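Two-arm mobile base in sim: planner refuses to go through an open door, costmap says doorway is blocked

Fledstead Community Help > Motion and Control > Planning
Tags: costmap, self-filter, doors, bimanual, simulation

Austra Adomaitis

I have a two-armed robot on a mobile base in simulation. The task is to get from one room to the next through a door that is already open. I'm using Ganano for base planning and Imik for the arms. The base planner gives up in front of the doorway nearly every time with "no valid path, goal unreachable". If I delete the robot's arms from the model it plans through without trouble.

Two renders from the head view, near where it gives up. In both, the door is open on the right, the wood-grain panel is on the left, and the other room is straight ahead with the table and chair at the far end:
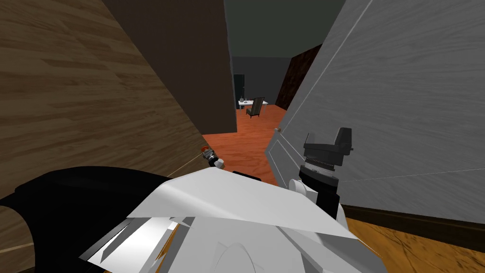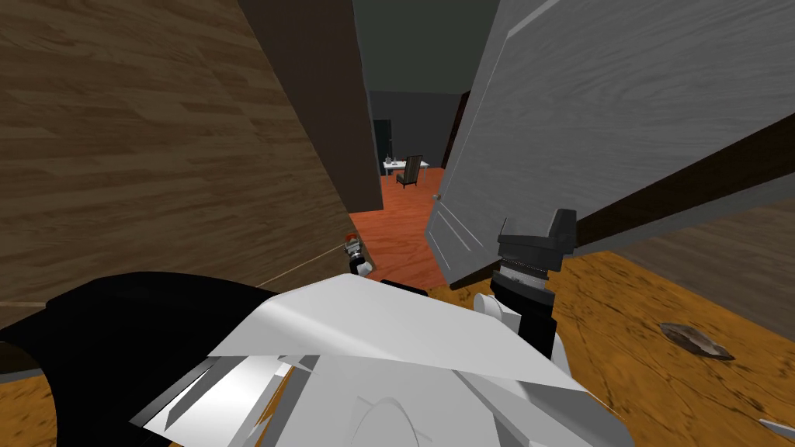
Clear the costmap first and see if the error changes, says Osk_T, who has already replied to me about this in the chat channel. I did that. The error goes away for one planning cycle and then comes back with the same text. So something is putting the obstacles back in.

What I have checked so far:

The footprint. I use a polygon for the base only, and it fits between the panel and the door with room on both sides. I measured this in the sim editor, not from the camera.

The inflation radius. I lowered it in steps until it was silly. At the lowest setting the planner sometimes finds a path, but it wanders, and the base clips the door panel.

The goal. It is in open floor in the far room, well short of the chair. Moving it left or right makes no difference.

The depth cloud. It looks fine to me when the arms are tucked. With the arms forward there are points in the middle of the opening that don't belong to the door or to the walls. They move when the arms move, so I assume they are the arms. The self-filter is turned on and I can see it removing most of the body.

My self-filter block, in case it matters:

self_filter:
 enabled: true
 padding: 0.0
 source_frame: head_depth
 links: auto
 use_joint_state: latest

Two things I would like to know. Why would the filter remove the body but leave bits of the arms? And should I be planning the base with the arms forward at all, or is the usual way to tuck them, drive, and reach again on the other side? I would prefer to keep them forward because the next step in the task is a reach, and tucking costs time in every episode.

Running the Org simulator, stock depth sensor, no noise model. I can post the full launch file if someone wants it.

pellworth

Tuck the arms. Doors are tight and you are making it hard for no reason. We tuck for every doorway and it works fine.

Also your inflation radius should be at least the inscribed radius of the footprint or the planner will scrape things. Put it back where it was.

Marrow Lane

The inflation advice above is right, put it back. Tucking will also hide the problem, but you'll meet it again the first time you do anything with the arms out near an obstacle, so I'd fix the filter first. There are two separate faults in what you posted and they add up.

First fault, "links: auto". In Ganano this reads the link list from the collision geometry in the robot model, not from the visual geometry. Plenty of robot models have simplified collision shapes on the upper arm and nothing at all on the small parts at the end: finger pads, brackets, tool mounts, that kind of thing. The simulated depth camera sees the visual mesh. So the filter removes everything it has a collision shape for and passes the rest through as if it were part of the world. That matches what you describe, with the body gone and pieces of the arm left over.

To check, turn on collision display in the Org viewer and turn visuals off. Look at both grippers. If they vanish or turn into a little box that is smaller than the real thing, you have found it. Do this for the left and the right separately. I have seen a model where one side had been fixed and the other had not.

The fix is either to add collision shapes for those links or to list them by hand and tell the filter to use visual meshes:

self_filter:
 enabled: true
 padding: 0.02
 source_frame: head_depth
 links: [list every link from the shoulder down, both arms]
 geometry: visual
 use_joint_state: at_cloud_stamp

Visual meshes are slower. If it costs too much, use the visual geometry for the wrist and gripper links only and leave the rest on collision. The filter accepts a geometry setting per link, but the syntax changed between releases, so look at the docs for the one you have installed.

Second fault, "use_joint_state: latest". This takes the newest joint message and applies it to a cloud that was captured a little earlier. With still arms it makes no difference. With moving arms the mask lands ahead of where the arm was when the depth image was made, and a thin rim of arm points gets through on the trailing side. Set it to use the joint state at the cloud's own stamp. You will need to keep a short joint history. I keep 500 messages, which is more than needed, but they are tiny.

Padding at zero makes both of these worse. Even a perfect mask leaves a few points on the silhouette because of how depth gets interpolated at edges. Two centimeters is a normal starting value. Don't go so far that you start erasing the door when the gripper is close to it. That's the real risk with padding in a doorway — if the mask is too fat, the part of the door behind the gripper never makes it into the map, and the planner believes there's free space there.

About clearing the costmap: your one good cycle fits with all of this. You clear it, the planner gets an empty map, then the next cloud arrives with the leftover arm points and marks the opening again. Something else to look at is whether those cells ever get cleared once the arm has moved off. Marking and clearing are separate in Ganano. If the clearing range is shorter than the marking range, anything marked out past it stays until you wipe the map. The far arm in your setup reaches a long way forward, so it could be marking cells that never clear. Set both to the same range and see.

On your other question, you can drive through with the arms forward, but then a polygon for the base alone is the wrong footprint. The planner is checking a robot that is smaller than the one you have. Once you fix the filter, the stray points go away and it will cheerfully plan a path that puts an elbow into the door. What you have now is at least failing safely.

Options, in the order I would try them:

Compute the footprint from the current arm pose by projecting all links onto the floor plane and taking the convex hull. Ganano has a node for it. Convex hulls are pessimistic with two arms at different reaches, since the empty area between them gets counted as robot, and in a narrow doorway that may be enough to rule out every path.

If the hull is too fat, keep the base footprint for the search and then run the candidate path through Imik as a full-body collision check at sampled base poses. I sample up to 1,000 poses on a path that crosses a doorway and far fewer in open floor. If a pose fails, ask Imik for a nearby arm configuration that clears it and interpolate. That gives you a partial tuck only where it's needed, which sounds like what you want.

If that's too much work for now, do a fixed partial tuck. Bring in the arm that reaches farthest, leave the other one alone, and use a hand-drawn footprint for that pose. It's crude and it will get you through the door this week.

One more thing to check is that the door is in Imik's scene at its real hinge angle. By default the scene gets loaded once at startup. If the door is closed in the scene file and gets opened by a reset script, Imik can still be holding the closed one. That won't cause the Ganano error, but it will bite you at the next step when it says every arm motion is in collision.

Austra Adomaitis

Thank you, the collision display showed it right away. The left gripper has no collision geometry past the wrist. The right one has a box, but it's smaller than the visual mesh and the fingers stick out of it. I would have kept adjusting inflation for another day.

I listed the links by hand with visual geometry, two centimeters of padding, and the joint state at the cloud stamp. The stray points in the opening are gone with the arms still. With the arms moving I still get a few, but they clear on the next cloud now that both ranges match.

The base planner finds a path every time, and as you said, it's a path that hits the door with the arm. I'm doing the fixed partial tuck for now so the rest of the task can be tested, and I'll try the sampled Imik check after that.

You were right about the scene as well. Imik had the door closed. I added a scene refresh after the reset script and the arm plans on the other side are valid again.

pellworth, inflation is back where it was.

Marrow Lane

Good. If the remaining points bother you, check the rate of your joint states against the depth rate. If joints publish slower than the camera, the filter has to interpolate, and in older releases it picks the nearest message and doesn't warn you. Raising the joint rate in Org is one line in the launch file.

Please file the missing left gripper geometry with whoever maintains your robot model. The grasp planner will trip on it too.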